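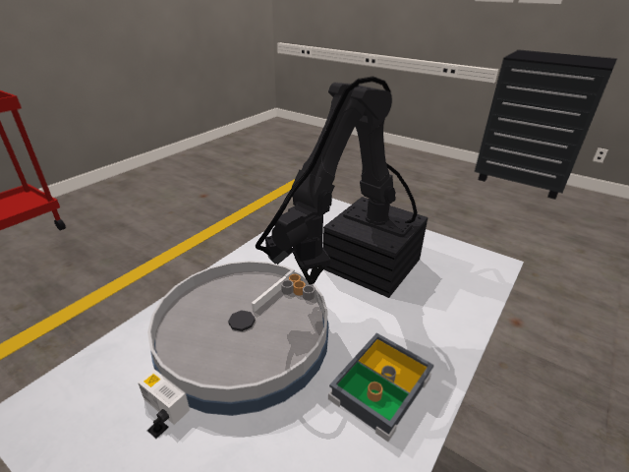 Simulated arm on its pedestal, gripper at the rim of the round container.

Ullel: a text collection of home prayer booklets and table songs

README, third release

What is in it

Ullel holds 1,230 short texts transcribed from booklets that families and small congregations printed for use at home. Most are table songs, blessings and retold Bible stories. The booklets came from the Peltari reading room, which lent them for scanning and asked for the scans back along with the originals.

Each text is one plain UTF-8 file. The table texts.tsv has 7 columns: id, booklet, page, title, language, attributed_to, note. Titles are copied as printed, including the misspelled ones.

What we doubt

The attributed_to column records what a booklet claims. Please don't read it as authorship. "Ancient melody" and "traditional" get used very freely in this material, and in 3 booklets the same song is credited to a different rabbi each time. We looked for an earlier printing of that song and found none.

Dates are worse. A preface saying that a custom goes back centuries tells you what the person writing the preface believed. The first release had a "century" column built from such claims. It has been removed, and anyone who made a chart from it should probably take the chart down.

We're also unsure about the word "midrash" in the titles. Plenty of these stories are labeled that way with no source given. Some may well have one. Others read like something composed for a children's table the week before the holiday — nice enough, but a different kind of text. The label stays in the title field and we make no claim for it anywhere else.

Transcription

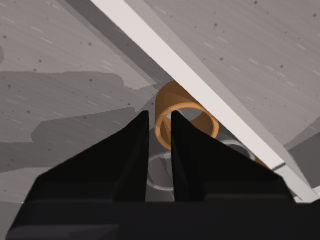
Two passes were made over every page, one with the Lu tool and one by hand. Lu does well on clean Latin type and poorly on vocalized Hebrew, where it drops vowel points or moves them to the next letter. The Hebrew files were corrected by eye, and we would still not trust a single vowel in them without checking the scan. Handwritten notes in the margins were left out.

Files

texts/ one file per text
texts.tsv the table
alla/ English translations, 4 booklets only
CHANGES what moved or was deleted since the last release

The translations in alla/ were printed with the booklets. They are loose, and in places they skip whole verses. Do not use them as aligned data.

Reuse

The table is free to use. The texts are for study only until the rights are clearer than they are now — several booklets say "all rights reserved" and then name no holder. Corrections are welcome if they come with a page number.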